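I want to make a case for the cleared table. I mean a table with nothing on it at all, wiped and left that way, for at least part of every day. No fruit bowl. No runner, no candle, no mail in a tidy stack with a pen squared up beside it. Just the top!

I came to this late and through moving house. When we packed up the place in Pallham, the kitchen table was the last thing to be dealt with (it always is), and it took me most of an evening to get down to it. There were chargers for phones we'd given away, seed packets, a library notice, a jar of screws from a bookcase that never stood straight. I'd eaten at that table for years in a sort of clearing, with my elbows in and my plate up against the napkin holder. Then everything was in boxes and I sat down with a cup of tea and thought, well, look at you.

We moved 38 miles to Piltard and the table came too, and I made a rule for it. Things may visit. They may not live there.

People hear that and picture something chilly, one of those kitchens where you're afraid to set down a glass. My kitchen is a mess, I promise. There are onions in a bag on the floor as I write this and the counter is holding up two days of dishes. The table is the one flat thing in the house that I defend, and I think one is plenty. If you try to do it with every surface you'll be miserable by the weekend and so will everyone who lives with you.

What do you get for it? You get to start things. That's the big one for me. A clear table is an invitation you can take up in about 4 seconds: roll out dough, cut a pattern, spread the map out, let a kid go at it with paper and crayons. When I had to move eleven objects before I could begin, I mostly didn't begin. I'd think about making noodles, look at the pile, and make toast standing up.

And you get the wood back, if your table is wood. I had no idea how much I'd enjoy this part. All that grain, going on its own business underneath the newspapers for years! Pale tables are wonderful for it. The lines run along together and then bend around each other into an arch, and when light lies across the finish one part goes nearly white while the part close to you stays sharp enough to see the little dark flecks. I've put off getting up from breakfast to look at it a while longer.
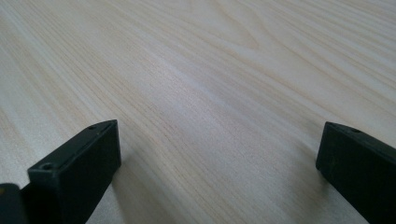

Mwajuma Mugo thinks I have it wrong. A table should show who lives there, she says, and if she walked into a house and found the table bare she'd wonder whether anyone was coming to dinner. Hers has a lamp, a sewing tin, a radio and whatever her sons are building, and they push it all to one end when it's time to eat. She says the pushing is part of the meal.

I love that table, I should say. I've had some of the best suppers of my life at the good end of it. But I notice that the good end has been getting shorter, and that last winter we ate soup with the radio between us. A pile has no reason to stop. It starts as the interesting things you're in the middle of and then, very quietly, it's the interesting things plus a dead battery and a warranty card. I would rather put the interesting things on a shelf right next to the table, where I can reach them from my chair, and let the battery take its chances in the drawer.

The shelf matters, by the way. You can't clear a table into thin air. Ours is a plain open one from Núñez, the secondhand place, and it holds a tray for mail, a cup of pens and the sewing. Before bed I take whatever has drifted onto the table and put it there, then go over the top with a damp cloth and a dry one. It takes less time than brushing my teeth. Some nights I skip it, and breakfast is more cramped, and that's the whole punishment.

Wissam Hattar asked me whether flowers count. I've gone back and forth. A jug of flowers on a clear table is a lovely thing, and for a birthday I'd never say no. On an ordinary week, though, the jug stays after the flowers have gone, and then the jug needs a mat, and then the mat looks like a good place for keys. So flowers go on the windowsill at our house, where I see them from the sink, and where they seem to last just as well.

Try it on yours for a week. Pick the table you eat at, find a home for the things that live on it, and have your coffee there in the morning before anybody puts anything down.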